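3.2 Equipment plan and what the budget had to cover

Planning for the second bench started in March, before the first one was fully paid off. The request to the department had to fit one page, so most of the reasoning ended up here instead. Short version: two arms, one table, soft goods. Everything else negotiable.

We had three quotes in hand. Driketis quoted arms and controllers as a bundle. Udico quoted arms only, cheaper, 22 weeks lead time. Negi did not sell arms but would supply grippers and mounting brackets seperately. Wing-yan Mak kept the comparison sheet and all line items below come from it.

The task set drives the spend. Bags, plush, scoops, bottles, dishes. Soft and strappy things need two grippers, rigid ones mostly don't. A laptop bag with folded handles and a zipper was our sizing case throughout.

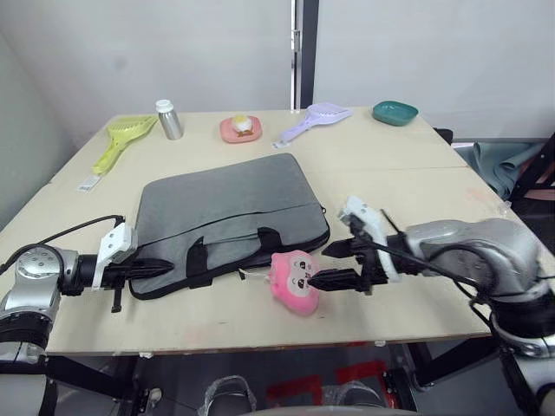 Figure 4. Two-arm bench during the bag task, one gripper over the left edge of the bag, the other against the plush toy.

3.3 One arm or two

The obvious saving is to drop an arm. Cuts the largest line nearly in half, also halves the spare parts. We priced it seriously. With one arm the bag task becomes a pushing task, and pushing results don't transfer to the handle and zipper work promised under Potton. So the second arm stayed in and the savings had to come from somewhere else.

Candidates for cuts, in the order we took them: the custom table (dropped, bought a plain one), the second set of wrist brackets (kept), force sensing (deferred to next year), extended warranty (dropped, with some argument). Cable guides were not on the first list at all and should of been. Cables loop free along both arms at present and the guides are now a separate request.

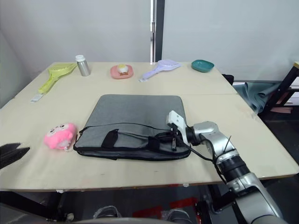
Consumables are easy to underbudget. Gripper fingers are the main one. We planned for 8 pairs per year and used 9 in the first, which is close enough to keep the estimate. Objects cost next to nothing per item but the restocking takes staff time, and staff time was not in the original sheet. Wing-yan added a line for it. We reccomend others do the same from the start.

Contingency was set at a flat $2000. Too low if a wrist joint fails out of warranty, fine for anything smaller. No good answer here, the department would not approve more.

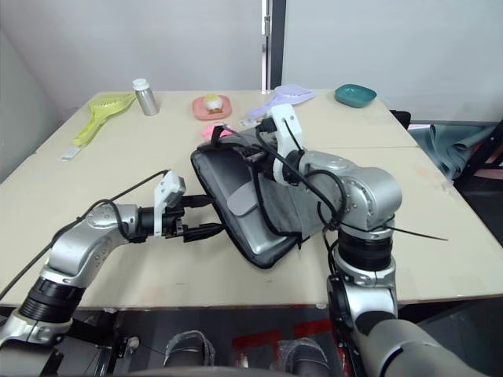 Lead time turned out to matter more than unit price. The Udico quote was lower on paper but the wait ran past the end of the reporting period, and a bench that arrives late costs a student's term. Driketis bundle chosen on that basis. Brackets and grippers from Negi, ordered the same week so fit could be checked before the arms were bolted down. Payment was split over two budget years, first part on order, the rest on acceptance. Acceptance tests are listed in the appendix.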